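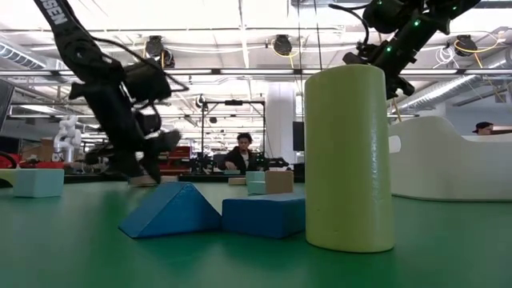 绿色台面、黄绿色圆柱与蓝色三棱块

关于我们

Drodenberg 从事成人自我管理课程的编写、授课与教材发行，业务范围限于目标设定、习惯记录和周期复盘三个方向。公司办公地点与线下教室均在 Bralmont，线上课程通过自建平台 Tomevside 提供。本页说明机构的沿革、课程结构、教材版本规则、讲师要求、数据处理方式以及常见的报名问题。

机构沿革

Drodenberg 的前身是一家录音带和函授讲义的分销商，代理过多种励志类与销售训练类教材。代理业务期间，客服部门保存了较完整的退货登记。登记显示，退货理由集中在两项：内容听完后不知道下一步做什么，以及配套练习与正文对不上。公司据此开始自编练习册，先作为随货附件寄送，后来单独定价。练习册的销量超过录音带之后，代理业务逐步停止，现已全部结束。本公司不再销售任何第三方音像制品，也不提供旧录音带的转录服务。

第一本自编练习册名为《Boychuk 周记录法》。Boychuk 是练习册的产品名，目前指整套记录方法，包括表格、填写规则和复盘流程。市面上偶尔能见到早期散页版，编号规则与现行版不同，不能混用。

课程结构

全部课程按周期组织，标准周期为 21 天，中间不设休息日。每个周期包含四个部分：基线记录、目标书写、执行记录、复盘。四个部分的时长由课程大纲固定，学员不能自行压缩。基线记录阶段只记录现状，不要求做出任何改变。经验上，学员最容易在这一阶段提前开始执行，造成后续数据无法比较，因此讲师会在开课时单独说明。

目标书写采用固定句式，由动作、频率、地点和终止条件组成。“变得更自律”一类的表述在批改时会被退回，并附修改意见。“每天早餐后在餐桌旁读教材一节，读完第五章为止”符合句式要求。句式不评价目标本身是否有价值，讲师也不对学员的职业选择、婚姻或投资决定给出建议。

执行记录每日填写一次，只有完成与未完成两种状态，另设一栏备注。旧版表格曾允许填写百分比，复核后取消，原因是不同学员对“完成七成”的理解差异过大，批改人员无法统一处理。备注栏建议写客观条件，例如出差、加班、断网。情绪描述可以写，但不计入复盘统计。

复盘在周期末进行，由学员先独立完成，再提交讲师批注。批注以书面形式返回，内容包括记录缺漏、目标句式问题和下一周期的调整建议。线下班另有一次面对面讲解。

课程分级

入门班：完成一个标准周期，使用 A 册。适合没有记录习惯的学员。
进阶班：连续完成多个周期，使用 B 册，增加目标拆分和冲突处理两章。报名前须提交入门班的复盘表。
教材班：面向企业培训人员，讲解 Boychuk 表格的批改标准，不包含个人目标辅导。

线下小组每组上限 10 人。人数不足 4 人时该组不开班，已缴费用原路退回，或按学员要求转入下一期。线上班不分组，按提交顺序批改。

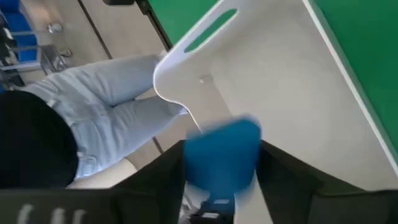 教材分为装订本和活页卡两种形式，内容完全一致，差别只在纸张规格和使用方式。装订本便于携带，活页卡便于按周抽换。活页卡容易散乱，公司不随书配发收纳用品，学员可利用手边已有的容器，图中那种白色托盘，边缘高出盘底，端壁上留有长圆形提手孔，放在桌上或搬到另一个房间都比较省事。选用前请自行量一下尺寸，卡片应能平放，不应弯折。已填写的卡片与空白卡片应分开存放，批改时只接收已填写部分。遗失的卡片可以在 Tomevside 下载打印，打印件须写明原卡编号，否则系统无法与已有记录对应。

教材版本

教材版本号由册别、主版本和修订次数组成，印在封底内侧。主版本变更表示表格结构有改动，新旧版不可在同一周期内混用。修订次数变更仅涉及错字、页码和示例，不影响使用。A 册现行版共 37 节，每节由正文、练习和自查项构成。正文末尾不设励志语录，旧版中的语录页已全部删除，空出的页面改为备用记录表。

勘误表在 Tomevside 的教材页面公布。学员发现错误时，可通过页面下方的表单提交，需填写版本号、页码和原文。仅写“内容有误”的提交不予处理。确认属实的错误会列入下一次修订，不另发更正通知。

讲师与批改人员

讲师须完成教材班，并在督导下批改满一个周期的作业，之后方可独立带班。讲师不使用“导师”“教练”等称谓，课堂材料和名片上统一写作“讲师”。公司要求讲师在授课中遵守以下规定：

不得承诺收入、职位或人际关系方面的结果。
不得在课堂上推销其他课程或第三方产品。
不得要求学员公开朗读个人目标。
不得对学员的身体或心理状况作出判断，遇有此类情况，应建议学员向有资质的专业机构求助。

批改人员与讲师分设，同一份复盘表由一人批注、另一人抽查。抽查发现批注与标准不符时，重新批注后返回，学员收到的时间会相应顺延。批改标准每年 1 月复核，复核后的标准适用于此后开始的周期，已经开始的周期沿用原标准。

教室与设施

Bralmont 教室位于办公区同层，配有可移动桌椅、白板和投影。课程不播放背景音乐，也不安排集体口号或拥抱类活动。教室内可以使用笔记本电脑，但执行记录要求手写，现场不接受电子稿。行动不便的学员请在报名表中注明，工作人员会提前调整座位和通道。教室不提供停车位。

Tomevside 平台

Tomevside 提供课程视频、表格下载、作业上传和批注查询四项功能。平台不设排行榜、连续打卡徽章和学员社区。早期测试中曾加入打卡提醒，默认时间为晚间，部分学员反映提醒到达时当天任务已无法完成，现改为由学员自行设定，默认关闭。

上传的作业应为清晰的扫描件或照片，单页一份文件，文件名采用学员编号加日期。文件模糊、缺页或方向颠倒时，系统会先接收，再由批改人员退回。退回不影响周期计时。视频课程支持字幕和变速播放，不支持下载。 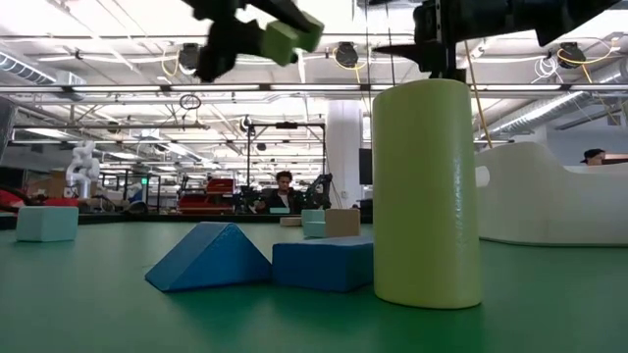

中途漏填了几天，周期需要重新开始吗？

漏填的日期留空即可，周期照常继续，不需要重新开始。请不要事后凭记忆补填，补填内容会影响复盘中的缺漏统计。若基线记录阶段出现漏填，请联系讲师，由讲师判断现有记录能否作为比较依据。

退费与转班

开课前提出退费，退还全部课程费用。开课后提出退费，扣除已发教材的定价和已完成批注的费用，余额退回原付款账户。装订本拆封后不接受退货，存在缺页、倒装等印刷问题的除外，此类情况由公司承担往返运费并更换。

转班仅限同级课程。线下班转线上班，座位费差额退还；线上班转线下班，须待有空位时办理，并补足差额。转班后原周期的记录可以保留，但不能与新周期的记录合并计算。

数据处理

学员的目标书写和执行记录仅供批改和抽查使用，不用于宣传，不作为案例收入教材。教材中的示例均由编写人员撰写。企业客户为员工购买课程的，公司只向企业提供开课和结课状态，不提供目标内容、完成情况和讲师批注。此项规定写入全部企业合同，不接受修改。

学员可以在结课后申请删除线上记录。删除后，进阶班报名所需的复盘表须由学员自行保存副本并重新提交。纸质作业在批注后全部寄回或当面返还，公司不留存复印件。

企业合作

面向企业的服务包括教材采购、教材班内训和批改外包。企业不得将 Boychuk 表格用于绩效考核、晋升评定或考勤。表格的设计目的是个人记录，填写者一旦知道结果与薪酬有关，填写内容的参考价值会明显下降。发现上述用途的，公司停止供应教材，并终止批改服务。

教材采购按册计价，不接受定制封面。内训可以在客户场地进行，场地要求见 Tomevside 企业页面的附件，主要涉及桌面面积、照明和可用插座。讲师差旅费用单独列支，按实际票据结算。

联系方式

课程咨询、教材订购和企业合作请使用 Tomevside 网站的联系表单，并在主题栏选择对应类别。选错类别会导致转交，延长答复时间。批改进度请直接在平台查询，客服人员无权查看批注内容。来访 Bralmont 办公地点须提前预约，现场不办理报名，也不零售教材。

本页最后更新：14/02/2022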